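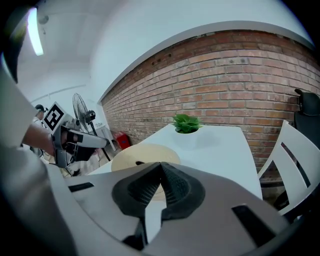 Section 4: Setting Up the Dining Table

4.1 General

This section applies to the rectangular dining table supplied with the Jiltar furnished suite. It covers placement, table setting and routine care. Chairs are covered in Section 5.

4.2 Positioning the table

1. Place the table with one long side parallel to the wall.
2. Leave a clearance of 8 mm between the table edge and any brick or rendered surface.
3. Check that all feet bear evenly on the floor, and adjust the levelling screws as required.
4. Allow 1000 mm behind each chair on the open side of the table.

Caution: Do not drag the table. Two persons are required to lift it.

4.3 Setting the tabletop

1. Wipe the surface with a damp cloth and dry it fully.
2. Place the planter towards the wall side of the table, clear of the seating positions.
3. Lay one round woven placemat at each seating position, set back from the table edge.

Note: Planters must be fitted with a drip tray or liner. Remove the plant to the sink for watering and allow it to drain before returning it.

4.4 Fans and power cords

Pedestal fans shall stand on the floor, clear of chairs. Cords are to be run along the skirting and must not pass beneath the table.

4.5 Care of surfaces

Marks may be removed with a neutral detergent. Abrasive pads and solvent cleaners will dull the finish. Woven placemats should be brushed clean and aired flat; they are not suitable for the dishwasher.

Caution: Do not place cookware directly on the tabletop. Use a trivet at least 200 mm across.

Replacement placemats may be ordered from Flalville, quoting part 115.

Revised Jul 20, 2025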